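Section 4: First-time setup, Lornik countertop water filter

Read the whole section once before you start. Takes 45 minutes start to finish, most of it waiting. Don't start at 6 p.m. with dinner on.

What's in the box
Filter body, cartridge (part 2805, in foil), inlet hose with the white collar, outlet hose, faucet adapter, two rubber washers. One washer is a spare. Tape it inside this manual or you'll lose it.

Not in the box: a bowl, a cup, a towel. Dig those out first.

Before you connect anything

1. Check your faucet. Unscrew the aerator (the little mesh tip). If it won't come off by hand, use a cloth and pliers, gently. Pull-down sprayers won't work with this adapter, sorry. Zutolero sells a different one for those.

2. Pick the spot. Flat, within hose reach of the faucet, out of direct sun. On a wood counter put a towel under the filter till you're sure there are no drips. Standing water marks wood fast.

3. Plastic bowl and a cup next to where you're working. Plastic is better than glass, hands get slippery. The bowl catches flush water, the cup is for the test pour at the end.

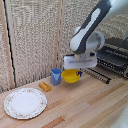
4. Wash your hands. Open the foil. Pull both caps off the cartridge and throw them out. Forgetting the bottom cap is the number one reason for no flow.

5. Drop the cartridge in, arrow up. Quarter turn to the right until it clicks. Lid on, hand tight only.

CAUTION: No wrench on the lid. It will crack and that's not covered.

Connecting and flushing

6. Washer into the adapter, adapter onto the faucet. Inlet hose on next. White collar pushes down, hose goes in, collar pops back up. Tug it. Should not move.

7. Outlet hose into the bowl. Cold water, slow, a quarter open at most.

8. First water comes out gray or black. Carbon dust, normal. Dump the bowl and keep going. Don't drink it, don't give it to the dog. Plants are fine with it.

9. Run it 11 minutes. Shut off, let it sit 20, then run it again until it's clear.

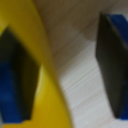 Note from an owner in Fliltuvville: my water was still cloudy after the second flush and I was ready to send the whole thing back. Left a glass standing overnight and it cleared from the bottom up. Just air. Maybe put that in the manual?

Good point, so it's in. Cloudy that clears from the bottom up is air, it goes away after a few days of use. Cloudy that settles as dust means flush agian.

CAUTION: Cold water only. Hot water ruins the cartridge, even a short burst. If the faucet is shared, switch the diverter over before anyone runs hot.

10. Dry off every joint with the towel. Wait a bit, feel underneath with a dry finger. Any damp at all, reseat the washer.

11. Test pour. Rinse the cup, fill it, smell it, taste it. Slight flat taste the first day is OK. 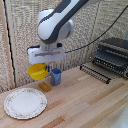
Strong plastic smell is not OK. Flush again with the lid hand tight and the diverter all the way over. Still there, call the Lundgren service line with the cartridge code from the foil, so keep the foil.

12. Write the month on the sticker and put it on the side of the body. New cartridge every 4 months, sooner if flow drops to a trickle. Well water, check sooner than that.

Going away for more then a week? Shut off the inlet, drain the hoses, leave the lid loose. Flush two minutes when you're back.

Troubleshooting is in Section 5.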